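4.2 How people remember a sign they only half read

I'll admit I went into this part of the study with a bet on the table. Audrey-Anne Turcotte, who shares the office and most of my opinions, thought people walking past a shop banner would remember the colors first and the word second. I said the word would win every time. We both had to eat a bit of crow, as you'll see, but the way we were wrong is more interesting to me than the question we started with.

Quick recap of the setup, for anyone who skipped section 3 (I would have). We made up short names that mean nothing in English, things like Onow, Ulo and the deliberately awful Plirklow, and put each one on a banner in a market hall. Shoppers who agreed to talk to us were stopped at the exit and asked to write down any name they'd noticed on the way through. Then they got a box of crayons and were asked to draw it. We collected 2,609 slips in February, which is a lot of crayon.

The short names did well, no surprise there. Ulo came back spelled correctly far more often than Plirklow, and when Ulo went wrong it went wrong in a friendly way: Ula, Olo, Ullo. What I didn't expect was how much the arrangement mattered. When all the letters sat on one straight line, people wrote the whole name or nothing. When we staggered them, so that each letter sat a little lower than the one before, we started getting pieces. Somebody would write the first two letters, draw them very nicely in the right colors, and then just stop. 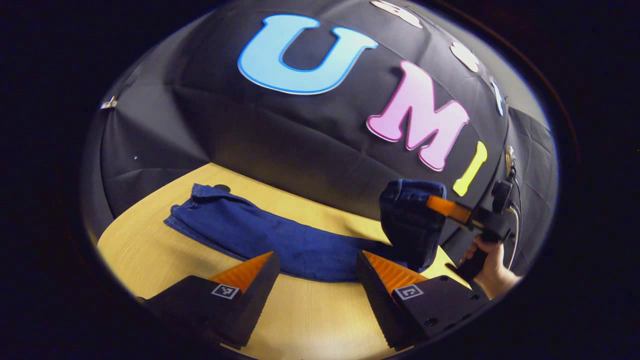

Figure 5. Cut-out letters in three colors, white edges, on black cloth.

Hanna Kobzar had a good explanation for the pieces, and I've come around to it. Her idea is that a straight line of letters tells you it's one word before you've read any of it. You take it in as a lump. Once the letters start stepping down, your eye has to climb down with them, and if you're carrying a bag of onions and a toddler you might get off halfway. She pointed out that the shoppers who gave us fragments nearly always gave us the front end of the name. Very few gave us the tail alone. If people were grabbing letters at random, we should have seen plenty of tails.

I wanted color to matter more than it did! Giving every letter its own color seemed like it would make each one a separate little event, and I had half a paragraph drafted to that effect. The slips don't back me up. Multicolored names were remembered at much the same rate as single-color ones, as long as the layout stayed the same. Where color did show up was in the drawings. People who couldn't give us a single correct letter would still reach for a blue crayon, or a pink one, and tell us with total confidence that the name "had a lot of this in it." So Audrey-Anne gets partial credit. Color sticks, but it sticks by itself and doesn't drag the word along with it.

There's one stall that messes up the pattern and I don't want to hide it. The cheese seller, Vlachopoulos, kept his own sign up the whole time, all twelve letters of it, and people remembered it beautifully. Many couldn't spell it, but they knew exactly which name they meant. He's been in the hall for 20 years, so what we were measuring there was acquaintance with a man and his feta, and we left his slips out of the totals. I mention it mostly as a warning. If you run this kind of thing in a real place, the real signs will come in and compete with yours, and they've had a long head start.

We tried one last variation, with the staggered names repeated at both ends of the hall. I had budgeted for 2,000 more slips and we got nowhere near that, partly because the heating failed and shoppers weren't in the mood to stand around drawing. From what we did collect, a second look seems to fill in the missing tail. People who'd walked past both banners gave us whole names much more often, even for Plirklow, which one woman told us sounded like something falling into a sink. She spelled it perfectly. I'd like to know whether the second look has to be at the same layout or whether a plain straight version would do the job just as well, and that's the question we take up in section 5.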